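Shared Desk Storage in the Project Room: Interim Report
Prepared by Kieran Ellwood for the Siriter Workspace Studies module

3. Observations

The project room is furnished with desks that students arrange according to the work at hand. Two tables are commonly pushed together to provide a larger surface. This arrangement leaves a seam between the tops, and small items such as pens and clips were reported to collect along it.

Entries in the room log were reviewed for the month of May. Of 100 entries, 43 mentioned a cable, charger or phone that had to be moved before work could begin. A further 13 mentioned scissors or other cutting tools left without a fixed place.

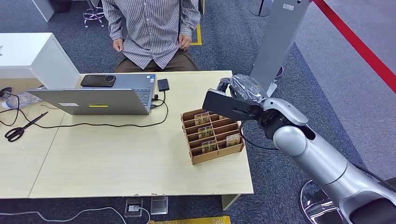
Laptops were the items most often kept in use throughout a session, and their cables took up more of the surface than the machines themselves. Participants tended to route a cable across the desk when the nearest outlet was on the opposite side. Phones were placed wherever space remained.

Cardboard dividers with small slots were selected for the trial on grounds of cost. They suit narrow objects and can be replaced when worn. They are less suitable for chargers, which require a wider compartment.

4. Recommendations

Cables should be routed along the rear of the desk and secured with a clip. Scissors should be returned to a slot with the blades pointing down. Empty plastic bags should be removed at the end of each session. The trial should be extended to the Halteo room for 3 weeks, using the same log sheet, before any permanent organizer is purchased.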